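Philomena Quinlan had the kettle on before I'd found a place to put my bag, and she had started on the subject of checklists before it boiled. She looks after the bench rules at Jundier, in Ovthorpe, where pairs of robot arms are set to the sort of small household jobs most of us do without looking.

"People expect me to talk about fences and big red buttons," she told me, stirring. "And I will, if you like! But most of my day goes to batteries."

The Jundier bench code started as a single page, written one May by Philomena and her colleague Gebremedhin Mersha, and has been fussed over ever since. It asks that the table be cleared to only what the job needs, that cables be kept out of the arms' reach where they can be, and that every loose cell be accounted for at the end of a run. "Gebremedhin wanted that last one in capitals," she said. "I talked him down to bold."

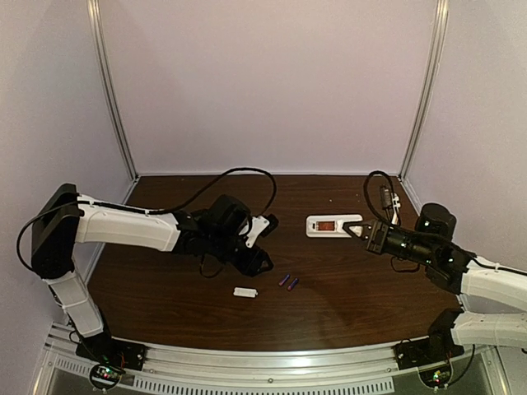
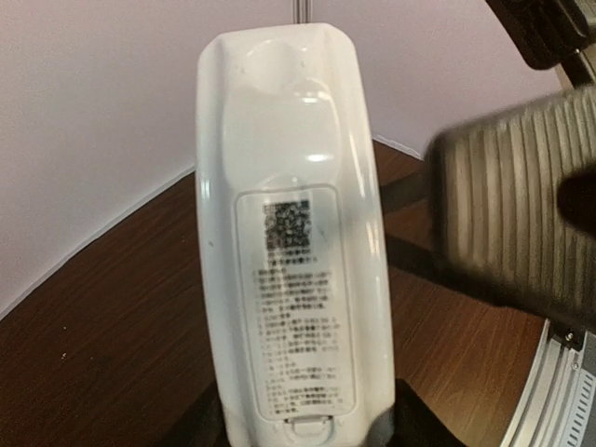
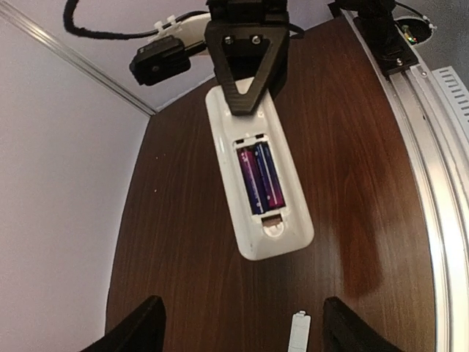
*Bench work under the Jundier code. In the last view, two AA batteries sit in an open remote control, with the cover on the table.*

I asked why small parts should get so much ink. She took her time over it — she takes her time over most things, and it's a pleasure to listen to.

"A battery is a little thing that rolls," she said. "If one arm is holding the remote and the other is working at it, you've got two machines sharing a very small bit of space. So we write down which arm holds and which arm moves, and we don't let anybody swap them halfway through because it looks quicker."

The log has reached 3754 runs, and she reads 200 of them herself every quarter, with a pencil. Tsehay Kahsay, who joined from Sisay, persuaded her to add a column for near misses, and Philomena admits she grumbled. "I thought people would leave it blank. They fill it right in, bless them, sometimes down the margin as well."

She would like to see other workshops borrow the code, and one in Fostudthorpe already has, with a few changes she doesn't care for. Does she mind?

"Oh, a bit," she said, and offered me another biscuit. "They've taken out the part about reading the sheet aloud before you start. I've asked them to put it back. I'll ask again next month."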